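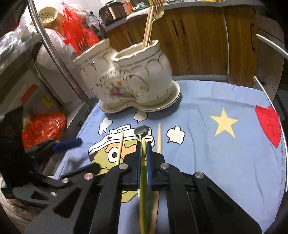

Skunow Software entwickelt Planungs- und Regelungssoftware für Greifsysteme in unstrukturierten Umgebungen. Unser Kernprodukt Monus berechnet Greifposen aus Kameradaten und übergibt sie als zeitparametrierte Trajektorie an die Steuerung. Maßgeblich sind dünne, längliche Objekte auf gemusterten Flächen: ein Löffel mit gelbgrünem Griff zwischen zwei losen Essstäbchen, darunter eine bedruckte Tischdecke mit einem Stern und Sprechblasen. Kantenbasierte Segmentierung liefert bei solchen Drucken falsche Konturen - Monus gewichtet deshalb Tiefe und Textur getrennt.

Start | Über uns | Software | Dokumentation | Stellen | Kontakt

Das Unternehmen besteht aus 15 Personen an zwei Standorten. Signe Engebretsen leitet die Wahrnehmung, Ward Van Damme die Bahnplanung. Līga Siliņa betreut Sallow, unser Werkzeug zur Versionierung und Wiedergabe von Greifsequenzen. Der Regler läuft mit 500 Hz, die Schnittstelle ist in C++ und Python verfügbar. Die Regressionstests umfassen derzeit 1063 Sequenzen und werden vor jeder Freigabe vollständig ausgeführt. Freigaben erscheinen viermal im Jahr, die nächste im Oktober.

Anfragen zu Lizenzen und Integration bearbeitet Birger Fjeld am Standort Midtbø.

Stand: 2018-05-12

4 Mal geteilt | 0 Kommentare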